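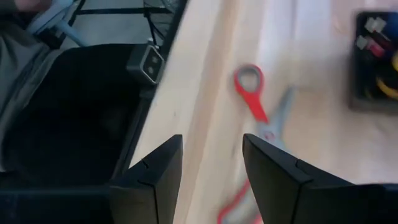

Unit 4 handout: Bench Layout, Cutting Tools and Loose Leads
Technical Support Certificate, Nastholm site
Revised Wednesday, May 8, 2019. Replaces the September version.

## 4.1 Scope

This unit covers the sorting bench: the table where returned leads, connectors and short wire lengths are separated before they go back to storage. It doesn't cover soldering, crimping or mains testing. Those are in Units 6 and 7, and nothing on the sorting bench is to be connected to a supply at any point.

Assessment is by a practical session plus a written bench record. The record carries more marks than most students expect.

## 4.2 Terms

**Working area.** The open part of the tabletop, directly in front of the seated or standing worker. One item is processed here at a time.

**Lead tray.** A shallow box or tray that holds leads and connectors waiting to be sorted. Low sides are preferred. A deep container hides short wires under long ones.

**Bin.** A large open container for sorted-out material. In this unit "bin" always means the discard container, and it is emptied only after the bench record has been signed.

**Resting position.** The place and state in which a tool is left between operations.

## 4.3 Layout

The standard layout is the Ackermann layout, named after the room where it was first used. For a right-handed worker:

- bin to the left, opening toward the worker
- lead tray at the far right corner
- scissors on the open tabletop between the two

Left-handed workers mirror the whole arrangement. Mirroring only the scissors puts the cutting hand across the tray and is marked as a layout error.

A plain, pale tabletop is best. Dark cable shows up well against light wood and so do most colored wires, although white connectors can be missed on a very light surface if the lighting is poor. Do not put a patterned mat on the table. The old green mats in the Standarness room were withdrawn for this reason, and also because trimmed strands got caught in the weave.

Side light is acceptable. Strong side light leaves a bright band across part of the surface, and color checks should be made outside that band. Yellow insulation is the usual casualty: under glare it can be read as white.

## 4.4 Scissors

General-purpose scissors with colored handles are used at this bench. Red handles are easy to find on a wooden top and among black trays. They are less easy to find in a tray that also holds red wire, so scissors are never put in the lead tray.

Permitted:

1. cutting string, paper labels and adhesive tape
2. cutting thin plastic ties, with the tie held clear of the lead
3. opening bags

Not permitted:

1. cutting any conductor
2. stripping insulation
3. prying connector latches

Conductors are cut with side cutters at the Unit 6 bench. Scissor blades are nicked by copper after a small number of cuts, and a nicked blade tears tape.

**Resting position for scissors.** Closed, flat on the table, handles toward the worker. The most common fault in the practical is scissors left lying open on the tabletop between cuts. An open pair takes up more of the working area, exposes both edges, and can be dragged by a trailing lead. One layout mark is deducted each time the assessor sees it.

If scissors have been left open, close them by the handles before moving anything else on the bench. Do not slide them aside with the back of the hand.

## 4.5 Sorting procedure

1. Check that the bin is empty. Material left by the previous group has to be recorded under that group's number.
2. Place the lead tray. Do not tip it out.
3. Locate a connector and lift by the connector body. Pulling on a wire tightens any tangle and may draw the contact out of the housing.
4. Follow the wire to its other end. If it passes under darker cabling, lift the cabling off first.
5. Lay the lead in the working area and inspect both ends.
6. Assign it to Keep, Repair or Discard, and enter the result in the record.
7. Discard items go in the bin. Keep and Repair items go on the side rack, coiled.

Loops that spring up along the wall of the tray are normally the middle of a lead whose ends are lower down - start with something else and return to them.

Connectors stacked on top of each other may or may not be mated. Look before separating them. A mated pair is entered as one item with the letter P after the number.

## 4.6 Recording

Each item gets one line. The item number is written in full, without commas: 1361, not 1,361. Numbers below 2000 are reserved for the Nastholm site and numbers from 2000 to 3000 for Standarness. Do not reuse a number, even where the earlier item was discarded.

Insulation color is recorded as seen. Write "red" or "yellow". Do not write "positive", "live" or "signal". Color alone does not establish function, and leads made up for the older Stevia training kits follow no standard scheme at all.

Connector entries need body color and number of positions. Where the positions cannot be read, write NR and continue.

Sample lines:

| Item | Insulation | Connector body | Result |
|---|---|---|---|
| 1361 | red | white, NR | Keep |
| 1362 | yellow | none fitted | Repair |
| 1363 P | black | white, NR | Keep |
| 1364 | black, split | none fitted | Discard |

## 4.7 Marking

The practical lasts one hour. Layout is worth 10 marks and is checked twice, at the start and at an unannounced point during sorting. The second check is made without asking the student to stop, so the bench is marked in whatever condition it is in.

Errors in the record may be corrected with a single line through the entry and initials beside it. Correction fluid voids the line.

## 4.8 Before the next session

Read 5.1 to 5.3 (coiling and tying). Bring the completed record sheet, including any lines marked NR. Sheets without a group number will be returned unmarked.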